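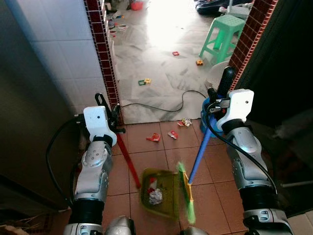
Nov 16, 2022

I have owned four brooms since moving to the apartment in Mindton, and I have resented all of them. The first shed more than it collected. The second had a head that unscrewed itself in mid-stroke and went on without me. The third I left on the balcony in January, where it froze into a shape I can only call a sneer.

The current one has green bristles and a blue handle, and it lives with a dustpan that has a long red handle, which means I no longer have to crouch. I can't overstate what this has done for my knees, or for my opinion of myself. The pan is a see-through yellow-green, a color I would never have picked on purpose, and it was the only one left at the hardware place on Qudah Street.

The reason I think about brooms at all is the tile. When I signed the lease I thought terracotta tile was romantic. It has grout lines. Grout lines are where crumbs go to retire. And the doorway is worse, because everything that gets dropped in the apartment drifts toward it sooner or later, mostly candy wrappers. I would like to blame a guest for those but I haven't had one since summer.

My method, such as it is: pan down first, flat, on the far side of the mess. Broom in short strokes, toward the pan. Long strokes feel more heroic and send the light stuff under the stove. Balled-up paper goes in easily. Wrappers want to be chased. Then comes the thin line of dust that will not go over the lip of the pan however many times you back up, and I give that three tries before I spread it around with my foot.

My sister keeps telling me to get a vacuum. I looked one up and it was $240, plus filters. I bought more candy.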